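Plate Handling Fault in the Simulated Liquid Handling Bench
Project report, Laboratory Automation course
Lindalva Lopes, Shewit Seyoum, Sandro Gatti
Supervisor: Debora Zuccaro

1. What we set out to do

The original plan was simple. We would take the Mavia bench model, which last year's group left behind in decent shape, and teach the arm to lift a well plate out of its holder, carry it to a second position and put it down again. Once that worked in simulation we would count how often it worked, write that up, and hand the result to the group that has access to the real bench in the spring.

We did get a number. Out of 500 runs, the checker script passed 401. For a while we were pleased with that. This report is mostly about why we no longer trust it, and about a fault that would have been a safety matter on real equipment.

2. Setup

The bench is modeled as a perforated deck with holders and other labware fixed at known positions. The arm carries a two-finger gripper that closes on the sides of the plate. Motion planning was done with Wistard, the planner the department already uses, and we did not change its settings except for the approach speed. Each run had the same four stages: approach, close, lift, place.

The starting position of the plate was shifted and turned a little at random for each run. Shewit wrote this part. The idea was to copy the way a person sets a plate down in a hurry, slightly crooked, and then walks off. We think this is the most useful thing in the project, and it is also where the trouble started.

The checker, called Ruggiero after the student who first wrote it, looked at one thing only: whether the center of the plate was within tolerance of the target when the run ended. It did not look at the plate's angle, and it did not look at anything that happened on the way.

3. The fault

Sandro was going through saved views from passing runs to find something nice for the poster. He found several where the plate was turned in a way we did not expect, and he stopped looking for a poster picture.

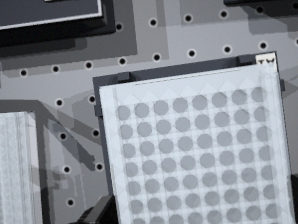 Page last modified: October, 4:10 PM, by Shewit Seyoum

The gripper parts are on both sides of the plate in this view, and the plate's upper edge climbs from left to right. A single still does not tell you how the plate got that way, and we argued over this one for a whole afternoon. Lindalva's position was that it could just be the random starting angle. Sandro thought the left finger was pushing. Neither could be settled by looking, so we went back to the logs.

The logs were clear for the runs we replayed. When the plate started out turned, one finger reached it before the other. The arm kept closing. The plate pivoted against the holder, the contact force climbed, and the gripper controller reported a good grasp the moment both fingers registered contact. After that the plate was dragged up along the side of the holder. In many of these runs it came free and ended up close enough to the target for Ruggiero to pass it.

The force limit should have stopped this. It was set to 300 in the configuration file, and none of us could say 300 of what. The comment next to it said newtons. The code that read it treated it as a raw value for the simulated motor, and the two are not the same thing at all. As far as we can tell, the limit never triggered in any run, including the ones that failed.

4. Why this matters outside the simulator

Simulated plates do not crack and simulated wells are empty unless you fill them. A real plate levered out of its holder can spill into its neighbors, and depending on what is in it, that means a ruined experiment or a cleanup with the lab closed. A gripper with no working force limit is also not something anyone should put a hand near while straightening a plate, and straightening a crooked plate is exactly what a person would be tempted to do.

We reported this to Elisa Lo Presti, who looks after the real bench, before finishing the report. She asked whether the same configuration file had been copied over. It had. She has taken it off until the units are sorted out, and the bench is running on the manufacturer's defaults.

5. What we changed

Force limit: now stored with its unit in the name, and the program refuses to start without it.

Grasp check: both fingers must make contact within a short window. If one arrives early, the arm opens and backs off.

Checker: plate angle at the end of the run, plus peak contact force during the run, are now part of the pass condition.

Holder model: not changed. We suspect the friction values are wrong but have nothing to compare them with.

6. What we can and cannot claim

We do not have a new success rate. Rerunning the full set with the new checker takes longer than we had left, and a short run would give us another number that looks better than it is. The old figure should not be quoted. It measured where the plate ended up and was described, by us, in two presentations, as reliable handling.

We are also doubtful about the fix. Backing off and trying again assumes the second try is different from the first, and with a plate that is still crooked it may not be. Sandro wants to use Plenico, the camera alignment module from the other course section, to measure the angle before closing. That might work - it has its own simulated camera with perfect focus and no glare, so we would be trading one easy assumption for another.

Still open: the friction values, the retry behavior, and a second reader for every configuration file before it goes to the real bench. Debora has agreed to be that reader until the end of the term.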